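Stimberg Home Tasks — Call for Participants

We are looking for people who would like to help us teach a learning system to do household work. The project is named Altell, and at the moment it is about one room of the home only: the bedroom. You guide the robot through short tasks on a bed, and every finished run is saved as one example. So far we have 3,124 examples, and we need more from people with different habits of moving.
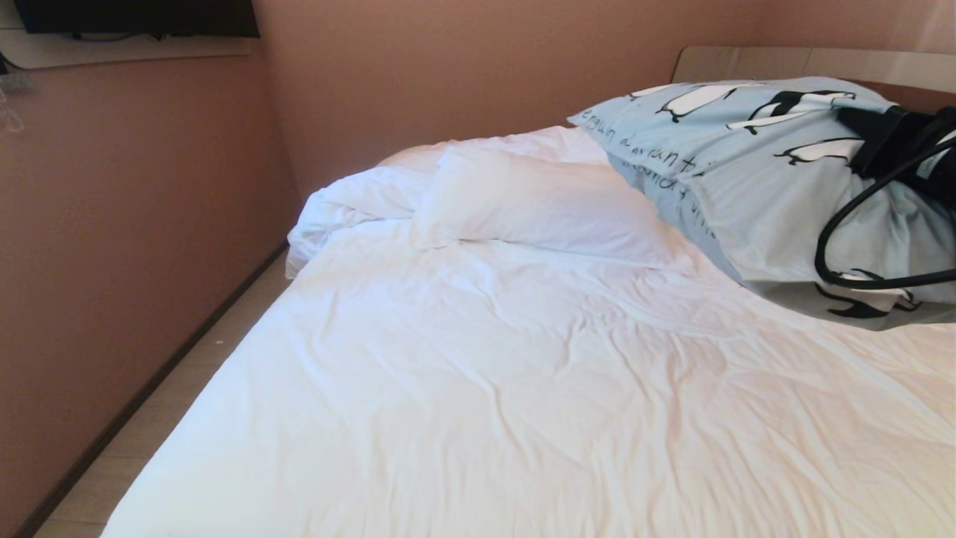 Do I need experience with robots?
Most participants had none when they started, and we give a full introduction before the first recording.

What you will do

In one session you work with bedding and small household items. You receive a short instruction, for example "put the pillow at the head of the bed" or "flatten the sheet in the middle," and you carry it out with the hand controls. Between the runs you arrange the bed in a new way, as you like. Please do not try to make it look nice. The system should learn from beds as people leave them in the morning.

Failed runs are also saved, with a different label. If you drop something, simply continue and press the second pedal at the end. 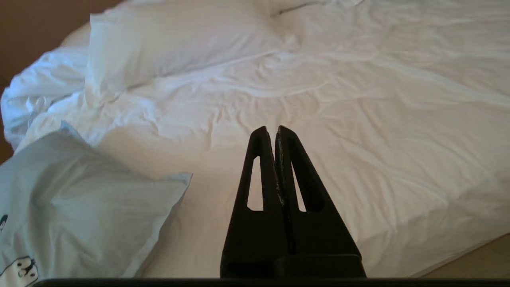 Gripper over the sheet, fingers closed.

What we ask from you

You are 18 or older and can stand for longer periods. You can see well at arm's length, with or without glasses. You understand simple spoken and written English. You can come for at least six sessions before the end of April — single visits are unfortunately not possible, as the first session is mostly practice.

What we offer

Each session takes three hours, with a break, and is paid with 140 dollars. Payment is made by bank transfer after every second session. Drinks and a warm lunch are included. Travel costs inside the city are paid back if you keep your tickets.
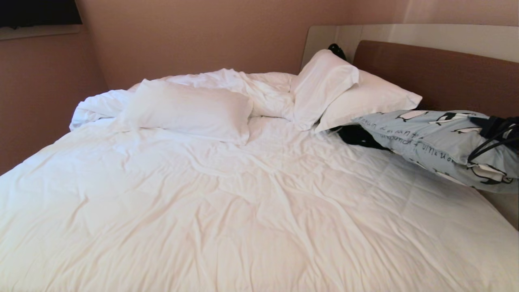 The recordings contain the camera pictures, the movements of the arms and the written instruction. We do not record sound, and your name is not stored together with the examples. You will receive a consent form before the first visit, so you can read it at home without hurry. You may stop at any time and will be paid for the sessions you have done.

Place and times

Feka Building, second floor, entrance from the yard. Sessions start at 9 a.m. or at 2 p.m. We have seven places in this round.

How to apply

Write a short message to Reda El Khatib at the Bouzid participant office. Please tell us which start time you prefer, if you are left-handed or right-handed, and how tall you are — we adjust the control stand before you come. A résumé is not necessary. We answer every message, also when the places are already full.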